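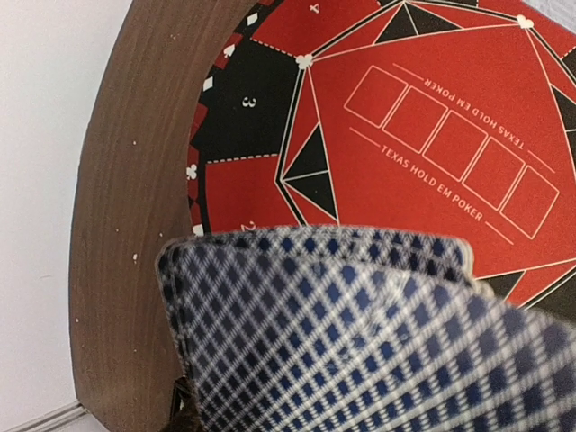
Games and Puzzles > Cards > Why do card backs have patterns?

Have you ever turned over a playing card and wondered why the back is so busy? The front tells you which card it is, and the back has to keep that a secret. Every card in the pack wears the same pattern, so when your friend is holding one, you can't tell whether it's a king or a two.

Lots of little squares or diamonds are a very good choice. On a plain white card, a tiny smudge of jam would show up straight away - and then everybody would know that card again! On a busy pattern, small marks are much harder to spot.

Some games need their cards laid out in a special place. A table for Texas hold 'em poker often has five boxes printed in the middle, where five cards are put face up for all the players to share. The name of the game may be printed twice, once each way up, so that people on both sides can read it.

Have a look at your own cards at home. Does the pattern look the same upside down?

Written by Tamsin Ridgeway
Last updated: Dec 31, 2025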